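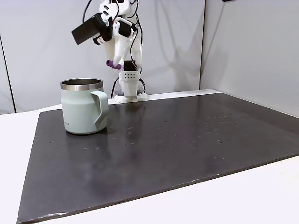 STAVANCE, 2/24/20

Progress report on the Plurau community orchard and kitchen garden, prepared for the Fulness Fund

Dear friends at Fulness,

It has been a mild winter in Stavance, and we have more to tell you than we expected to when we sent the last report in the fall. Thank you again for your patience over the paperwork. The second part of the grant arrived safely, and most of it has gone where we said it would go, into trees, soil and fencing.

The trees first, as I know they are what you ask about when you call! We planted 100 bare-root apples and pears along the lower slope, with the early varieties nearest the gate and the keepers at the back where the ground stays cool. Of these, 14 have not made it through. Most were in the wet corner by the ditch, and we should have listened to the neighbors, who told us quite plainly that nothing but willow had ever been happy there. The nursery at Kos has agreed to replace them at half price, and this time they will go up by the old wall (the corner can have its willows).

The fence took longer than planned. The posts were delivered to the wrong end of the lane, and then it rained for a week and no truck could get near them. It is finished now on three sides. The fourth side, along the school path, is waiting on the county to tell us how wide the path has to be. We have written to them twice and will write again.

Saturday workdays have carried on right through the cold months, with soup on the bad days and plenty of coffee on all of them. A good many families from the apartments across the road have started coming, and several have asked for a bed of their own. We have two beds left to give out and a waiting list after that, so we are looking at whether the strip behind the tool shed could be dug over before summer.

On the money side, we are $3000 under budget, nearly all of it from the water line, which turned out to need a much shorter trench than the plumber first thought. With your permission we would like to put this toward a rain tank and some decent hand tools, including a few in children's sizes. A short note from you saying yes or no would be plenty.

In March we hope to put in the replacement trees, finish the fence if the county answers, and hold the first of the pruning classes. You would be very welcome at any of it. Bring boots, as the lower slope is still soft.

With warm thanks from all of us at Plurau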